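An Afternoon at the Susmont Open Day

March 17, 2018

I had been meaning to get over to Susmont ever since Diane Fraser told me they were opening the doors to regular folks, and by regular folks I mean people like me who once needed help setting up a printer. It's a 23 mile drive from my place, past the Waddale turnoff, and I left early because I always leave early (and then sat in the parking lot eating a granola bar).

Diane met me at the front and walked me back to the demonstration tables. I was expecting a big shiny arm behind glass. What I got was a person with a gripper in each hand, working over a table with a little wire rack on it.

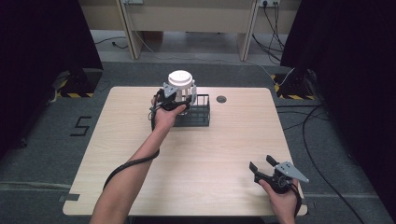

Reading time: 2 minutes

The idea, as Diane explained it to me twice, very patiently, is that a person does the job by hand with the grippers, and the recordings are used to teach a robot how to do the same kind of job later on. The job was a white slotted cup sort of thing and that rack. Well! I thought it would look easy, and I suppose it does, until you try to imagine holding your dinner fork with another fork. I stood there far longer than I'd planned to, leaning in like I was watching somebody thread a needle.

They let us look at the grippers up close too, and that was my favorite part of the whole day. I always want to see the business end of a thing.

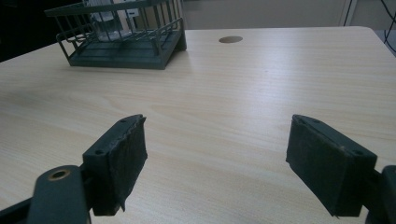

(318 words)

The pads are faced with something dark and fuzzy, like felt, and pretty ragged along the edges on one of them. I liked that! It reminded me of my dad's old work gloves, the pair he wouldn't let my mother throw out.

Afterward there was coffee and I ended up in a long chat about dishwashers, and whether a robot would ever load one the way my sister wants it loaded. Diane thinks so. I have met my sister, so I'm not so sure. They're planning another open day in July, and I've already put my name on the list for that one.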